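A Visit to the Robot Workshop

Once a year, in August, the Maltenance workshop in Steinbach opens its doors to anyone who wants to look inside. Most of the visitors are families and school classes. This page explains what you can see there and how the robots learn to do their jobs.

What is a robot arm?

A robot arm is a machine that can reach, turn and grip. Your own arm bends at the shoulder, the elbow and the wrist. A robot arm bends at its joints too, and each joint has a motor inside. The arm at the open day has 6 joints. At the end of it is a gripper, which does the work of a hand. This gripper has two fingers. They can move apart and they can move together.

Two fingers may not sound like enough. Try picking up a pencil with only your thumb and one finger. It works well. Now try a big, heavy book. That is harder, and it is harder for a robot too.

Why practice with cups?

People sometimes ask Heike Stüber why her robots spend so much time on kitchen things. She runs the demonstrations, and she tells visitors that a cup is a very good teacher. It is round, it is hollow, and it can be held in different ways. You can hold it by the handle. You can put your hand around the outside. You can also pinch the rim, with one finger inside and one finger outside.

Pinching the rim is a useful grip for a robot with two fingers. The side of a cup is thin, so the gripper does not have to open very wide. The robot does have to put its fingers in exactly the right place. If they are too high, they close on air. If they are too low, the finger on the inside bumps into the bottom.
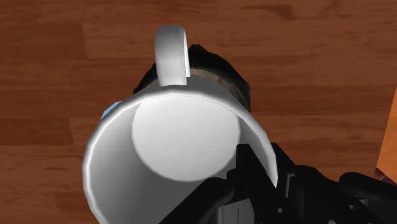
Before a robot tries a job with real dishes, it practices on a computer. This is called a simulation. It is a bit like a video game. The computer draws a robot, a floor and some objects, and it works out how they would push against each other. If the robot drops a cup in a simulation, there is nothing to sweep up. The program starts again, and the cup is back in its place.

For one job, called Flerneck, the robot practiced 3,000 times in the simulation. It got a good grip 2,170 times. The other tries were useful as well. The team looked at what went wrong and changed the program.

What happens at the demonstration?

Visitors go in groups of 13. You stand behind a yellow line on the floor, and you must stay behind it while the arm is moving. A robot arm is strong, and it does not always know that a person is there. There is a big red button on the wall. Pressing it stops the arm at once.

First you watch the simulation on a large screen. Then the real arm does the same job on a table. It moves slowly. Many children expect it to be faster. The team keeps the speed low so that everyone can follow each step: reach, close, lift, move, lower, open.

After that you can ask questions. A class from Pornberg asked whether the robot gets tired. It does not, but its motors get warm and its parts wear out, so they have to be checked.

Words to know

Gripper: the part of a robot that holds things.

Joint: a place where the arm can bend or turn.

Rim: the top edge of a cup or bowl.

Simulation: a pretend version of the world, made by a computer.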